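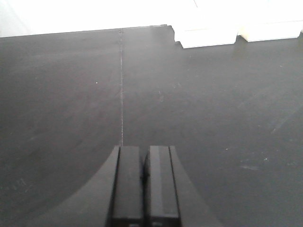
Jarmo Oksanen enters his second training camp with Ladthorpe as one of three players competing for two places behind the starting tight end. The team's coaching staff has not announced a depth chart and does not expect to do so before the final preseason game.

Oksanen, who signed as an undrafted free agent, spent most of last season on the practice squad. He was moved to the active roster for the final 4 games and played 209 snaps, nearly all of them as a blocker. He was not targeted as a receiver until the last week of the season.

"I was glad to have the work, whatever form it took," Oksanen said in an interview at the team's training center. "But I played receiver in college and I would like to be used there again. The coaches know that. We talked about it in the winter and they told me what I would have to improve."

The list included his release from the line of scrimmage and his conditioning. Oksanen remained in Ladthorpe through the offseason and trained at the Visetti indoor facility, where he ran routes four mornings a week with backup quarterback Oskari Turunen.

"Oskari would throw until I asked him to stop, and then he would ask for five more," Oksanen said. "By May I knew where the ball would be before I turned my head. I did not have that with anyone last year."

Turunen, who is entering his fourth season, said the sessions had been useful to both players.

"A backup does not get many throws with the first group, so I have to find them somewhere else," Turunen said. "Jarmo runs the route the way it is drawn. If it says 12 yards, he is at 12 yards. That lets me throw early."

Oksanen caught six passes in Saturday's scrimmage, including a touchdown from Turunen on a corner route. He also dropped a third-down pass in the second half, a play he raised himself when asked about the afternoon.

"I looked upfield before I had it," he said. "We watched it on film Sunday, and we watched it twice."

He continues to take part in special teams drills and said he regards them as his most direct path to the roster. He has been working with the kickoff coverage and punt protection units since the first day of camp.

"If they want me to block all season, I will block," Oksanen said. "I would just like them to have a harder decision than they had last year."

Ladthorpe opens its preseason schedule at home against Nurmi.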